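Prüfblatt Greifstation 2, Zelle Nurard — Wartung nach 200 Betriebsstunden
Stand: 25. Juni 2021
Betriebsstundenzähler bei Prüfbeginn: 3.769 h

Geltungsbereich: Parallelgreifer mit Wechselfingern, Ausführung Llorente, als Handgerät zum Einlernen. Fingerträger, Beläge, Handgriff, Kabel und Ablage gehören dazu. Der Roboterarm der Zelle hat ein eigenes Blatt und wird hier nur berührt, wo beide Geräte dieselben Finger verwenden.

Bewertung: **i. O.** / **Mangel** / **n. g.** (nicht geprüft). Jeder Mangel erhält eine Bemerkung. Ein nicht geprüfter Punkt gilt als offen und wird beim nächsten Termin zuerst bearbeitet.

## 1 Freischalten und Arbeitsplatz

- [x] 1.1 Zelle in Betriebsart Einrichten, Schlüssel abgezogen — i. O.
- [x] 1.2 Versorgung des Handgeräts getrennt, Stecker gesichert — i. O.
- [x] 1.3 Not-Halt am Bedienpult betätigt, Rückmeldung in der Steuerung geprüft — i. O.
- [x] 1.4 Schutztür, Zuhaltung und Türschalter — i. O.
- [ ] 1.5 Beschilderung am Zugang vollständig und lesbar — **Mangel**

Bemerkung zu 1.5: Das Schild mit der zulässigen Werkstückmasse ist verblichen. Ersatz ist angefordert. Bis zur Montage hängt ein Ausdruck in Folie am Türrahmen.

## 2 Finger und Fingerträger

- [x] 2.1 Finger fest am Träger, kein fühlbares Spiel quer zur Schließrichtung — i. O.
- [x] 2.2 Schrauben mit Drehmomentschlüssel nachgezogen, Wert laut Datenblatt — i. O.
- [x] 2.3 Sicherungslack nach dem Nachziehen erneuert — i. O.
- [x] 2.4 Kunststoffkörper ohne Risse, besonders an den Bohrungen — i. O.
- [x] 2.5 Finger laufen über den gesamten Hub ohne Ruckeln — i. O.
- [ ] 2.6 Parallelität der Innenflächen, geschlossen, mit Fühlerlehre — **Mangel**

Bemerkung zu 2.2: Beim Nachziehen ließ sich eine Schraube am linken Finger noch ein Stück weiterdrehen. Bei der vorigen Wartung im Februar war an derselben Stelle nichts vermerkt. Schraube ersetzt, Gewinde ohne Befund.

Bemerkung zu 2.6: Der Spalt öffnet sich zur Spitze hin. Er liegt noch innerhalb der Verschleißgrenze, aber über dem Wert, den Indard für neue Finger angibt. Eingetragen als Mangel der Stufe gering. Kein Tausch der Träger, Messung beim nächsten Termin wiederholen.

## 3 Beläge

Sichtprüfung in geöffneter Stellung, Finger frei über der Auflage, ohne Werkstück. Innenflächen einzeln beurteilen, danach den Rand auf ganzer Länge verfolgen. Für die Beurteilung von Ausbrüchen ist Streiflicht günstiger als die Deckenleuchte.
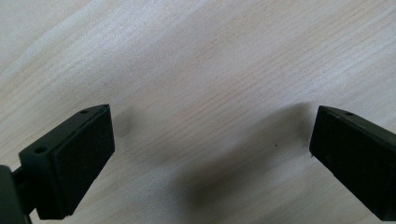 *Zu Punkt 3.1 und 3.4: Finger geöffnet über der Holzauflage. Heller Punkt am rechten Belag, unten links.*

Der helle Punkt kann Staub oder ein kleiner Ausbruch an der Kante sein. Nach Augenschein ist das nicht zu unterscheiden. Belag trocken mit fusselfreiem Tuch abwischen und die Stelle mit der Lupe ansehen. Bleibt sie hell, gilt sie als Ausbruch und wird nach 3.4 bewertet.

- [x] 3.1 Beläge an beiden Fingern vorhanden, Sitz rundum — i. O.
- [x] 3.2 Oberfläche nicht verglast, keine Öl- oder Klebstoffreste — i. O.
- [x] 3.3 Kein Ablösen an der Naht zum Fingerkörper — i. O.
- [ ] 3.4 Kanten ohne Ausbruch — **n. g.**
- [x] 3.5 Shore-Härte, Mittelwert beider Beläge, Sollwert 70 Shore A — i. O.

Bemerkung zu 3.4: Lupe zum Prüfzeitpunkt nicht am Platz. Der Punkt bleibt offen. Freigabe nur für den Einlernbetrieb, kein Serienlauf mit diesem Fingersatz, bis das Ergebnis eingetragen ist.

Bemerkung zu 3.5: Härte am ausgebauten Referenzbelag derselben Charge gegengeprüft. Die Beläge am Finger sind für das Messgerät eigentlich zu dünn, der Wert dient dem Vergleich zwischen den Terminen und ersetzt keine Normmessung.

Reinigung: nur Wasser mit neutralem Reiniger. Isopropanol hat bei der älteren Belagsorte von Bridum zum Aufquellen am Rand geführt. Für die jetzige Sorte liegt keine Freigabe vor.

## 4 Auflage und Nullpunkt

- [x] 4.1 Auflage eben, Haarlineal in beiden Diagonalen — i. O.
- [x] 4.2 Auflage liegt ohne Kippeln, Klemmen fest — i. O.
- [x] 4.3 Öffnungsweite mit Endmaß gegen Anzeige verglichen — i. O.
- [x] 4.4 Nullpunkt in geschlossener Stellung neu gesetzt — i. O.
- [ ] 4.5 Oberfläche der Auflage sauber — **Mangel**, vor Ort behoben

Bemerkung zu 4.5: Kleiner dunkler Fleck auf dem Holz zwischen den Fingern. Auflage abgesaugt und abgewischt. Auf dem Holz keine Markierungen mit Filzstift anbringen, die Bildauswertung der Zelle wertet dunkle Punkte unter Umständen als Teilekante.

Bemerkung zu 4.4: Nullpunkt erst nach dem Nachziehen der Finger setzen. In umgekehrter Reihenfolge ist der Wert unbrauchbar, und 4.3 muss wiederholt werden.

## 5 Handgriff, Kabel, Antrieb

- [x] 5.1 Abzug leichtgängig, Rückstellung selbsttätig — i. O.
- [x] 5.2 Zugentlastung am Griff fest — i. O.
- [x] 5.3 Kabelmantel ohne Quetschung, Biegeradius eingehalten — i. O.
- [x] 5.4 Spindel gereinigt, dünn nachgefettet — i. O.
- [ ] 5.5 Geräusch im Leerhub unauffällig — **Mangel**

Bemerkung zu 5.5: Leises Knacken kurz vor der Endlage, nur beim Öffnen. Nach dem Fetten schwächer, aber noch hörbar. Verdacht auf die Anschlagscheibe. Scheibe liegt im Lager, Einbauzeit einige Minuten, Ausführung mit dem nächsten Fingerwechsel.

## 6 Wiederinbetriebnahme

- [x] 6.1 Werkzeug und Lappen aus der Zelle entfernt — i. O.
- [x] 6.2 Not-Halt entriegelt und quittiert — i. O.
- [x] 6.3 Leerhübe ohne Werkstück, etwa 200 — i. O.
- [x] 6.4 Haltekraft mit Prüfkörper bei reduzierter Geschwindigkeit — i. O.
- [x] 6.5 Parametersatz gesichert, Sicherung auf zweitem Datenträger abgelegt — i. O.

Bemerkung zu 6.3: Temperatur am Antrieb danach unauffällig. Schrauben aus 2.2 nochmals kontrolliert, Lackmarken unversehrt.

## Offene Punkte

| Punkt | Maßnahme | Frist |
|---|---|---|
| 1.5 | Schild ersetzen | nach Lieferung |
| 2.6 | Spaltmaß erneut messen | nächste Wartung |
| 3.4 | Belagkante mit Lupe prüfen, Ergebnis nachtragen | vor Serienlauf |
| 5.5 | Anschlagscheibe tauschen | nächster Fingerwechsel |

Ergebnis: bedingt freigegeben, Einlernbetrieb zulässig. Nach Abschluss von 3.4 ist der Status in der Zellenakte zu ändern und das Blatt dort abzulegen.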